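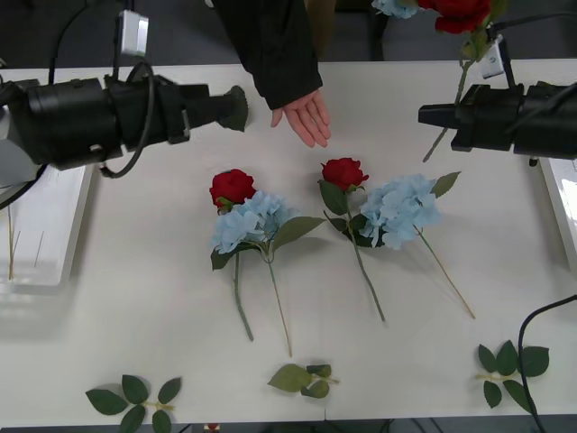 A parcel box is no use if the driver won't open it, Zdenka Georgiou wrote under my February column on package theft, and she wanted to know if I had tried one for longer than a weekend. I hadn't. The Umeo parcel box has been bolted to my front porch since then, and it has taken nearly every delivery to the house.

The Umeo is a steel box with a top drawer and a locked compartment underneath. The driver pulls the drawer open, puts the package in and pushes it shut, and the package drops into the lower part. You get it out through a front door with a key or a four-digit code. It sells for $200, bolts included.

Installation took me most of an afternoon. The box comes with four anchor bolts and a paper template, and the template on mine didn't match the holes in the base. I marked the concrete through the base instead. You will need a hammer drill and someone to help lift. The instructions say the box can stand unbolted if you fill the bottom tray with sand. I would not do that. Two men with a hand truck could have it in a van in a minute, along with whatever is inside.

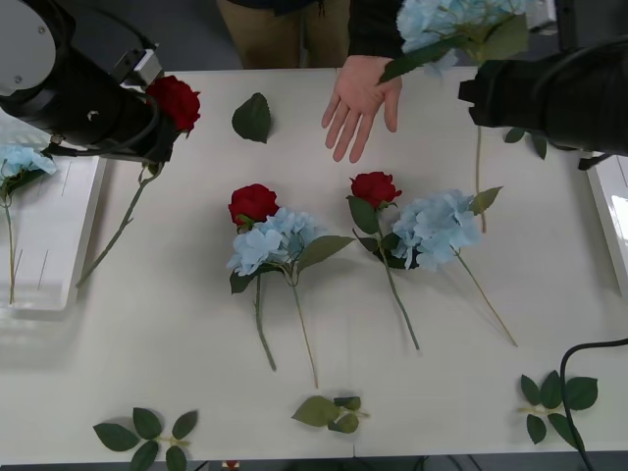

Red rose and pale blue hydrangea over the white tabletop.

On to the question of drivers. In the first week, three packages were left on top of the box or next to it. I put up a plain sign with an arrow pointing at the drawer, and after that most of them went in. The regular driver on our route uses it every time. Substitutes are hit or miss. Anything bigger than a boot box won't fit through the drawer, and that goes on the doormat like before.

I tried to get a package back out through the drawer with a coat hanger, a grabber and my own arm. There is a baffle behind the drawer that folds down as you open it, and I got nowhere. The front door is less impressive. The metal flexes at the bottom corner when you pull on it hard, and I think a pry bar would open it, with some noise. A thief who walks up to porches and takes what is lying there is going to be stopped. One who came with tools might not be.

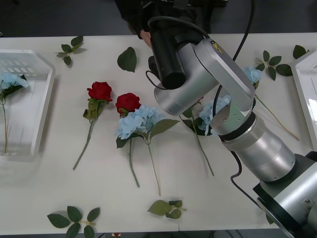
The keypad has been fine, apart from one cold morning when it took several tries to wake up. It runs on 2 AA batteries. The key still works if they die, so keep the key in the house and not in the box, as I did once.

I also looked at the Cillex, which costs more and has a camera in the lid. The camera gives a decent picture of the person's hat. Dario Galli, a few doors down, has had the Van Dijk for longer than I've had mine and likes it, but it is a fabric bag on a cable and a knife would go through it.

Police in our county logged 1,796 reports of stolen packages last year, and the officer I spoke to at the front desk said plenty of people never file one. If you do lose something, file the report anyway. The sellers I've dealt with ask for the report number before they refund anything.

I'm keeping the Umeo. Get it if your deliveries are mostly small and you have concrete to bolt it to. On a wooden porch, check what is under the boards first.

Updated 9th April: Umeo has sent me a corrected template. The holes line up.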